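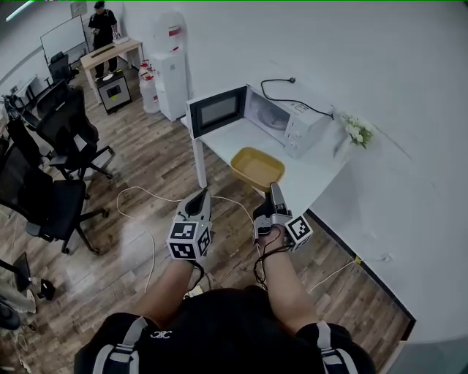

Microwave corner – quick tips

Last updated April 2025

Right, a few things for anyone setting up a microwave on a table away from the kitchen. Spare room, office, wherever. Quick ones first.

Plug out before you clean. Every time. Lay the plug on top of the table at the back, not dangling down behind where you'll be fishing for it later.

Door wide open and leave it open for a bit after wiping. Shuts the smell in otherwise. Mine stays open 12 minutes or so while I do the washing up.

Turntable

Lift the glass out and wash it in the sink like a plate. Warm water, bit of washing up liquid. Never cold water on hot glass. Wipe the roller ring underneath too – crumbs in there are what makes the grinding noise, nine times out of ten. Glass back in, give it a spin with a finger. If it wobbles it isn't seated.

Dried-on splashes

Bowl of water, two slices of lemon, full power until it steams up the window. Wooden spoon or a cocktail stick in the bowl so it doesn't boil over on you. Leave the door shut five minutes, then wipe. Roof first, then sides, floor last. People forget the roof. No wire wool, no scourers, it takes the coating off and then you've got rust.

Buttons and dial: damp cloth, wrung out properly. Don't spray anything straight at the panel.

Trays

Keep a plastic tray in front of the microwave. Yellow is good, you see the spills. Anything hot comes out and goes down on a plate on the tray, so drips stay off the table. A raised edge matters, even a low one. I had a flat Caltberg one before and soup went everywhere. The tray lives on the table, NOT in the microwave, unless it says underneath that it can go in.

Table

White tops show tea rings within the hour. Bicarb and a drop of water, rub gently, rinse. Check the legs are tight before you put any wieght on it, mine (a Posard, second hand) needed half a turn on two of them. Push it right up to the wall but leave the microwave itself a gap for air. The manual gives the distance, look it up.

Cables

Anything trailing over the floor wants to go along the skirting. Stick-on clips, pack of 50, you'll use maybe a dozen. Don't run the microwave off an extension lead with other stuff on it. Straight in the wall socket.

Flowers

Artifical ones are fine next to it, real ones sulk. Dust them with a hairdryer on cool. Keep them to the side and clear of the vents.

Wood floors – wipe grease spots the same day, damp cloth, dry straight after. Wheely chairs grind crumbs in so sweep first.

Fridge tips next, probably August.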